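Textile Care and Repair, Level 1
Handout for Unit 4: Soft Toys and Other Things With Faces
Instructor: Hertta Lindqvist
Pretthorpe Adult Learning, September term

Bring to class: one stuffed toy you are allowed to wash, a soft brush, a wide comb, two towels, a needle, and your notes from Unit 3, which I am told everybody still has.

Why toys get their own unit

A sweater goes in the wash because it's dirty. A stuffed rabbit goes in the wash after two weeks of negotiation with its owner, usually at bedtime, and it's expected back by breakfast with the same smell. You will not manage the smell. Everything else in this unit is achievable.

Toys are also awkward objects. They are a fabric shell you can't take off, wrapped around a filling you can't see, with eyes attached by somebody whose standards you know nothing about. Old ones may have been repaired by a grandparent with carpet thread. Respect the carpet thread. It will outlast us all.

1. Read the pile before you touch water

Pile is the furry part, the fibers standing up from the backing cloth. Get your nose right down to it. At that distance you stop seeing a cat or a bear and start seeing which way everything is lying, and that's what we are after. Striped and mottled pile deserves extra patience, as a band can look darker when the fibers simply lean the other way. Stroke it both directions. If the dark part moves, it was lean. If it stays, it's color, and no amount of brushing will shift it (Kalevi Niskanen brushed one for most of an evening last term and would like others to learn from this).

Write down: direction of lie, length of pile, any mats, any spots of a warmer or yellower tone than the fur around them. A yellowish spot could be age, juice, or what the designer wanted. Test a damp white cloth on it before you accuse anyone.
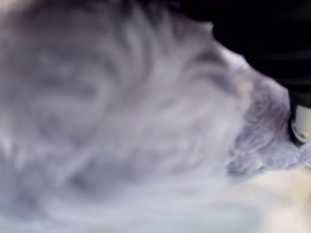
2. Lay it out flat

Use a plain, light-colored table with nothing patterned under the toy. Loose fibers and crumbs show up, and so do the seams. Put the toy on its side. On its back it rolls, and on its front you can't get at the belly, where most of the history is.

Rest an open hand along the body and press lightly. You are feeling for:

lumps, meaning the filling has clumped
gaps, meaning it has migrated, generally to the feet
anything hard, meaning a squeaker, a battery box, or a coin somebody has been looking for

Do not squeeze. Ridwan Nasution squeezed, and we all heard the squeaker go.

Keep a hand on the toy while you look at the face. Eyes and tufts are the parts most likely to come off, and the parts most likely to be noticed missing. Tug each one gently. A loose eye gets stitched before washing, never after.

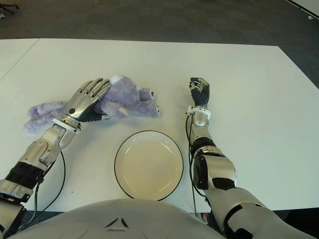
Fig. 2. Purple plush on its side, hand laid flat across the head and body. Note the dark eye and the tuft of white.

3. Matted pile

Lavender, pink and other pale shaggy plush mats early. The tips of the fibers rub together and tangle, and the toy takes on the look of someone woken at 4 a.m. Work with the comb from the tips down toward the backing, in small sections. Hold the backing cloth between two fingers so the pull goes into your hand and not into a seam.

If a mat won't open after 15 minutes, stop and go have coffee. Cutting it out is permitted only when the owner has agreed and is not in the room.

4. Washing, short version

Surface wash first. Cool water, a drop of Brilent or any mild detergent, a cloth wrung out well. Wipe with the lie of the pile. Rinse the cloth and go over it again. Most toys need nothing further.

Full immersion is for toys with synthetic filling and sound seams, and we'll cover it in Unit 5. Please don't read ahead and try it at home. You know who you are, and so does your washing machine.

5. Drying

Towel, press, turn, second towel. Then air, away from the radiator. Brush once when it's nearly dry and again when it's fully dry.

Homework

Examine one toy using sections 1 and 2 and write up your findings in one page. Drawings welcome. Names of toys may be changed to protect privacy.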